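Mar 8, 2026

So the ice finally came off Lake Majali, and I had the boat in the water before my coffee was cold (okay, second coffee). I've been fishing the Stilberg end for 13 years now and I still get silly about the first trip of the season!

The plan was walleye off the drop by the old Prillitz landing. Plan lasted maybe an hour. Wind swung around to the north, the drift got way too fast, and I kept dragging my jig right over the top of everything.
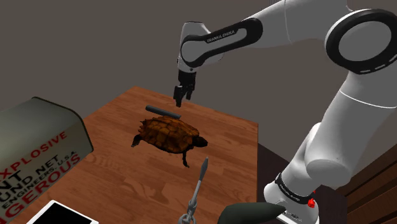

I switched to a heavier head, tied on a chartreuse tail, and tucked in behind the point where it's calmer. First bite was a perch no longer than my hand. Second one was a proper fish, 6 pounds on my scale, and she ran under the boat twice before I got the net out from under the seat, where of course I'd buried it.

My 200-yard spool is looking pretty thin after that, so new line is on the list. Same with the trolling motor battery, which quit on me halfway back across. 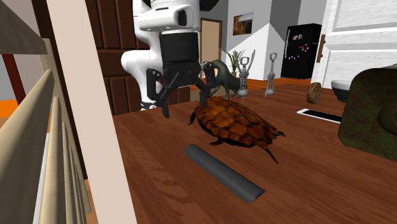 Anyway, I rowed the rest. My shoulders hate me. I want to try the Prurkik inlet next, but the road in is still mud up to the axles and I'd guess it stays that way until May. If anyone's been down there with a small trailer, tell me how bad the ramp is!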